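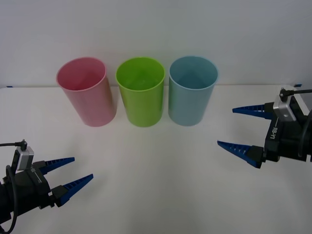 A morning at Worneck

I had been meaning to go to the Worneck open day for years, and every September something got in the way: a cold, a wedding, the car. This time I put it on the kitchen calendar in thick pen and told my sister she was coming too, which is the only way I ever get anything done. She wasn't hard to persuade once I mentioned that there would be a seconds table.

For those who don't know it, Worneck is the works on the far side of the canal where Brovance make their tumblers and picnic ware. If you grew up round here you have almost certainly drunk squash out of one. My grandmother had a stack of them in the cupboard under the stairs, faded by a great many summers, and I can still remember the feel of the rolled edge against my teeth and the faint taste of washing-up liquid. So I can't pretend that I went along as a neutral observer. I went because I like cups.

We arrived just before ten and joined a queue that went back past the bicycle racks. The walk from the bus stop is longer than the leaflet makes out and uphill for the second half, so wear something sensible. Parking is free but fills up early, and we watched several people drive in, go slowly round and drive out again. At the gate they gave us each a sticker and a paper map, and put us in a group of 15 with a guide, Morenike Onuoha, who has worked there since leaving school and plainly knows every pipe in the place. She had a lovely carrying voice and needed it.

The first stop was the material store, where the plastic arrives as little pellets, like very clean gravel. The natural ones are milky and the coloured ones come separately, far stronger in shade than you would expect, and it takes only a scoop or so of colour to a great deal of plain. A small boy in our group asked whether he could keep one and was given a pinch of green in an envelope. He held on to it for the entire tour. I rather wished I had asked.

Then on to the moulding hall, and here I must confess that I understood perhaps half. The pellets are melted and pushed into a mould, the mould is cooled, it opens, and out drops a cup. Morenike explained that the sides have to slope in towards the bottom or the thing would never come away cleanly, and it would never stack either. I have been stacking cups inside one another all my life and it had not crossed my mind that somebody had to decide on the slope. The hall is noisy and warm, and smells a bit like a new shower curtain. My sister loved it and had to be fetched away from a viewing window 2 separate times.

A word about the rim, which took up a good ten minutes and deserved to. A plain cut edge is sharp on the lip and also weak, so that the cup goes out of shape when you squeeze it. Giving it a little lip, turned over and rounded, makes it stiffer and far nicer to drink from. They passed round an old trial piece from the sixties without one, and we all took a turn at squashing it and pulling faces at the feel of it. It was a horrid thing.

The room I had really come for was upstairs. It is where they settle the colours, and it is as plain as can be: pale walls, white tabletops, even light and nothing at all to distract the eye. I suppose I had imagined something like a paint shop, with charts up to the ceiling. Instead there were three cups in a row towards the back of a white table, one pink, one lime green and one light blue, all the same size and shape, and I could have looked at them for the rest of the morning. Against all that white the green fairly sang. The blue was much quieter, a powdery sort of sky colour, and the pink was leaning over to the left as if it had something to say to somebody out of sight.

What I noticed, standing there, was how the colour changes once you look down into a cup. The insides seemed softer and paler than the outsides, as though each had been let down with a drop of milk. I said so, a bit shyly, and it set off a very good conversation. Valdir Rangel, who looks after the colour work and had come in to talk to us, said that people buy a tumbler by the outside and then spend years looking at the inside, and that he thinks about both. He has a soft voice and we all shuffled forward to hear him. He told us that green is the awkward one. A touch too much yellow and the customers write in to say it looks like medicine; a touch too little and it goes flat under kitchen lights. The range it belongs to is called Tello, and he said he had been through more greens for it than he cared to remember.

Somebody asked which colour sells best. Blue, by a long way, and always has. Pink comes and goes. The green sells to schools and to people with gardens, and my sister, who has a garden, said "Well, there you are" in a tone of great satisfaction.

There was some discussion of shiny and matt as well. It seems that a matt surface forgives a scratch or two and a glossy one shows off the colour, and the factory has argued the point back and forth for as long as anybody can remember. I am for matt myself. My sister is for glossy, and we carried on about it all the way down the stairs and into the testing room, where we were asked quite nicely to keep our voices down.

The testing room is small and they only let us in a few at a time. Cups are dropped, squashed, run through the dishwasher and left on a hot windowsill. Morenike said that a new shape must come through 200 washes before it goes any further, and there was a dishwasher thumping away in the corner as she said it, an ordinary one like mine, looking tired. I liked this room very much. I do think it would be improved by somewhere to sit, and so would the corridor outside it, where we waited for quite a while with a lady who had recently had her knee done. She was very good about it. If anyone from Worneck is reading, a couple of folding chairs would be a kindness.

After that came packing, which was mostly cardboard and rather quick, and then we were let loose in the canteen. Tea came in the firm's own picnic mugs, naturally, and there was a choice of fruit cake or cheese scones. The scones were excellent, properly cheesy and still warm. The coffee I would leave alone.

There was a table for the children where they could build towers, and another with the Girau picnic set laid out, the one with the fitted lid that everybody's aunt seemed to have and nobody has seen in the shops for ages. They are thinking of bringing it back and wanted opinions written on slips of paper. I filled in mine on both sides. I said please do, but please make the lid easier to get off, as I once lost an entire potato salad to that lid on a beach in Wales and have never really got over it.

The seconds table opened at noon and I am sorry to say that manners slipped a little. Everything on it had some small fault, a speck or a swirl in the colour, and I honestly could not find the fault in most of mine. I came away with 5 tumblers, all in different shades, and a jug with no lid. My sister bought only green. There is a limit on how much you can take, written on a card at the front, and it would be worth reading before you fill your arms as I did.

We were there a little over three hours in the end and could have stayed longer. The tour is free, though there is a collecting tin by the canteen door for the hospice. Under-eights can't go into the moulding hall but are well looked after in the canteen in the meantime. The route has one flight of stairs up to the colour room, and there is a lift if you ask at the gate – it isn't marked on the map, so do ask. Bring cash for the seconds and a bag to put them in. Mine split on the hill down to the bus stop and a very pleasant man in a cycling helmet ran after the jug.

I have put the tumblers on the shelf over the sink, where the light from the window gets into them in the mornings. My sister rang last night to say that one of her greens is more yellow than the others and did I think it was one of Valdir's early ones. I said I would come over and have a look.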